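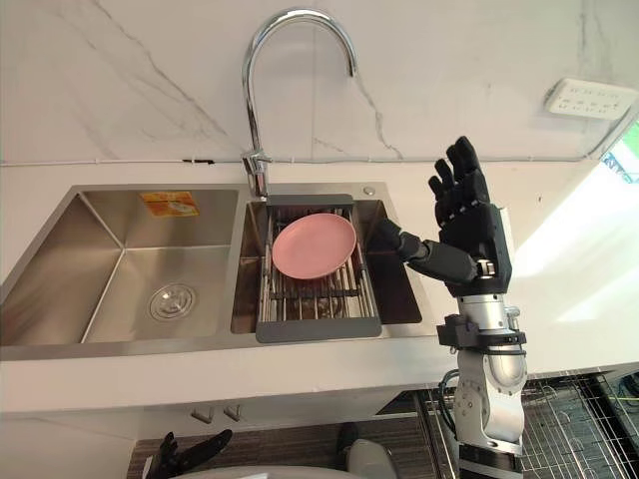 How to watch a kitchen robot demo without being sold to

Posted 2024-05-07

I have sat through enough robot open days to know how they go. You get coffee, a badge, a short film with piano music, and then a machine does one household job while a crowd films it on their phones. By the time you reach the parking lot you are convinced that dishes are over. Then you try to recall what you saw, and it was a plate.

The latest one was the Clerell open day in Fliddale, where the company was showing its Trondodis humanoid at a kitchen sink. I went with a notepad and the steps below. They work for any demo of this sort, and you don't need an engineering degree.

Step 1. Get there before the talk.

The talk tells you what to look at, so look first. Go up to the rope and write down what is on the counter and in the sink. A sink with one plate on the drying rack is a much easier problem than the one in my house, where there is a pan soaking and forks under the pan. A demo can be real and still be set up to be kind to the robot.

Step 2. Ask who is driving.

This is the question that matters most, and it gets the softest answers. Ask it in plain words: is a person controlling the hands right now, yes or no? If you hear "it's a mix" or "we use human guidance," ask which parts. Write the answer down word for word. At Fliddale I asked two staff members and got two different answers, so I wrote down both.

Step 3. Pick one hand and stay on it.

People watch the head or the legs, because that's where the look of the thing is. The work happens at the fingers. Choose a hand and follow it for a full attempt, start to finish. Note where the thumb goes before a grab and how often the hand backs off and comes in again.

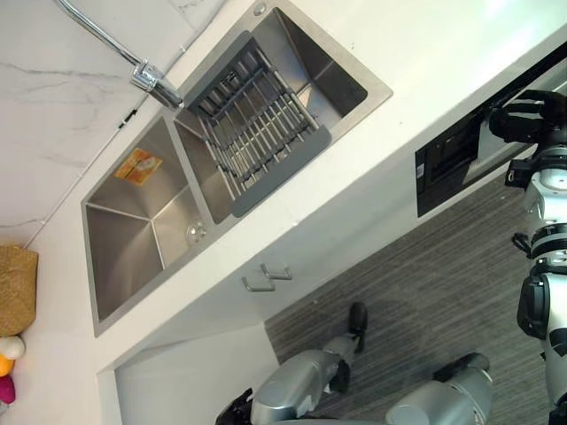

Do the same with the feet on a second attempt. Does the robot shuffle to get a better reach, or does it stay planted and hope? Standing at a counter is harder than it sounds when your arms are heavy.

Step 4. Time it yourself.

Use your phone, and start when the staff say "go," with no allowance for a false start. My longest run that day was 300 seconds and the shortest was 88. The brochure gave only a best time, with no word on how many tries it took to get it. Ask for the number of tries. If they say they'll email it, give them your address and see.

Step 5. Ask for one small change.

Be polite. Could the plate go in the other basin? Could it lean against the side? You may be told no, and there can be fair reasons for that, like a tight schedule. I was told no. Put it in your notes anyway.

Step 6. Write it up before you watch the company video.

Edited footage will overwrite your memory within a day. I compared my notes from a Lashari demo last November with their online clip, and I would have sworn they were different machines.

Keep the notes in one place with the date and the name of the robot. When the next invitation comes, bring the old page along and ask the same questions in the same order.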